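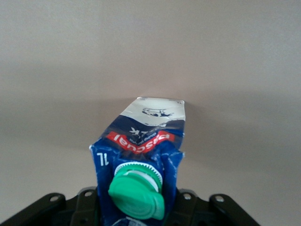 Clarell is a small comics printer and bindery on the Jondale industrial estate, and it opened its doors one afternoon in October for the first time since moving from its old unit. I went for the collected editions, which are what the firm does most of. The first stop was the colour desk, where Mekdes Workneh explains to visitors why reprints of old comics so rarely match the originals. She asked us to think of deep blue print with white and red on it, the sort you get on a milk carton, and how every crease and scratch comes up white. A solid blue cover does the same on a shop shelf, so all of theirs now get a matt laminate.

The press hall is smaller than I expected. They were running the second Geditz omnibus, a fantasy series that first came out in black and white and has been recoloured for this edition. The print run is 1,398 copies, most of them already ordered by shops. Sheets come off the press and are folded into sections, then sewn. Glue alone will not hold a book that thick, and I have two split volumes at home that bear this out.

Tours went round in groups of 20 and took an hour. Ours had 6 stops, and the longest was the bindery, where we could handle unbound copies of Slaoui – a one-off science fiction book, 263 pages, due in the shops before Christmas. The lettering has been redone from the artist's own pages and is much easier to read than in the old paperback. The paper is uncoated, a bit yellow, and suits the line work.

There was a table of seconds by the exit, mostly hardbacks with bumped corners. I bought the first Geditz volume and a softcover I had never heard of. Cash only, so bring some. Parking is at the back of the estate, past the tyre place, and the bus stops on the main road ten minutes' walk away.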